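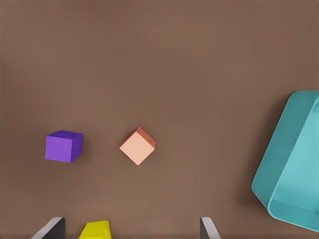

Kidano is a method for training bimanual robot policies to sort small objects from simulated demonstrations, using wrist-mounted cameras together with a fixed overhead view. It was developed by the manipulation group at the Brunton Laboratory and first described in a technical report dated July 9, 2024. The method takes its training data from a rendered tabletop task in which colored cubes are to be placed into open bins. In the wrist view the two fingers of the gripper enter from the lower border, and a block lying between them, such as the yellow one, may be only partly visible while the purple and peach cubes farther off are seen whole. Much of the design of Kidano deals with this condition, in which the object nearest to the gripper is also the one least completely observed.

Background

Policies trained by imitation commonly receive one image per camera at each control step and predict a short sequence of joint targets. Where the wrist camera is mounted close to the fingers, an object can leave the image in the last part of the approach. Earlier work at Brunton, carried out under the name Nidano, handled this by holding the last full view of the target in memory for a fixed number of steps. The approach worked when the object stayed still but gave large errors when a finger pushed the object before closing on it.

Method

Kidano replaces the fixed memory with a learned estimate of the target's position, expressed in the coordinate system of the gripper. The estimate is updated at every step from three inputs: the current wrist image, the current overhead image, and the measured joint positions of both arms. A confidence value is predicted along with it. When the confidence drops, the policy gives more weight to the overhead image and to the motion of the arm since the last reliable view.

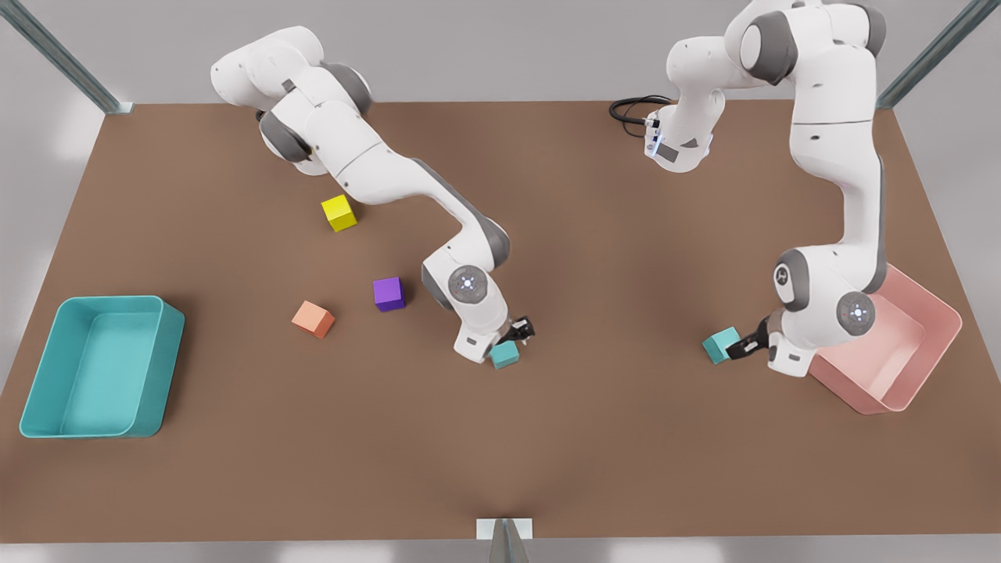 The two arms share a single network but keep separate position estimates. Each estimate is tied to a target color and a target bin, which are given to the policy as a short instruction at the start of an episode. Cubes of the same color are treated as separate targets if both arms are active, and the assignment of cube to arm is made once and then kept until release or failure. The report's authors state that allowing the assignment to change during a reach led to hesitation — both arms would slow down near the midline of the table — and the option was removed before the main experiments.

Occlusion is handled in the same way as partial visibility. An elbow or forearm that passes over a cube in the overhead view lowers the confidence of that view, and the wrist camera is weighted more heavily until the cube is visible again.

Training data

The training set consists of 4000 simulated episodes recorded by teleoperation in the Murnanen simulator. Cube positions, cube rotations, and bin positions were varied between episodes. Of the full set, 1714 episodes contain at least one step in which the target is cut by the border of the wrist image during the approach. These episodes were sampled more often in training than the others. Lighting was varied only slightly, a choice that has been noted as a limit on any transfer to physical hardware.

Results

In the main comparison, Kidano and Nidano were run on the same set of 3000 test episodes. The report gives a failure rate of 7 percent for Kidano on the partly visible subset, with most failures occurring when the cube was struck by the outside of a finger. Performance on fully visible targets was close to that of the earlier method. Removing the confidence value while keeping the position estimate lost most of the gain, which the authors take as evidence that the weighting between cameras matters more than the estimate itself.
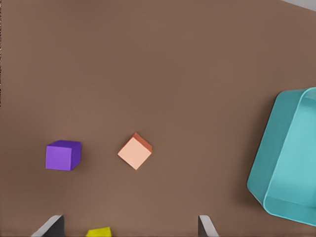
A reviewer of the August revision objected that this reading was too strong, arguing that the network without the confidence value had also been trained with fewer updates, and that "the two effects cannot be told apart from the table as printed." The reviewer asked for a run with matched training length. The authors added one in an appendix, where the gap between the two versions is smaller but has the same sign.

Limitations

All published results for Kidano come from simulation. The objects are rigid cubes with plain faces, and the instruction names a target by color alone, so the method has not been tested on objects that must be told apart by shape or printed marks. The position estimate also assumes that the target rests on the table at the start of the reach. Stacked cubes were left out of both training and testing. An extension to objects already held by the other arm is listed in the report as future work.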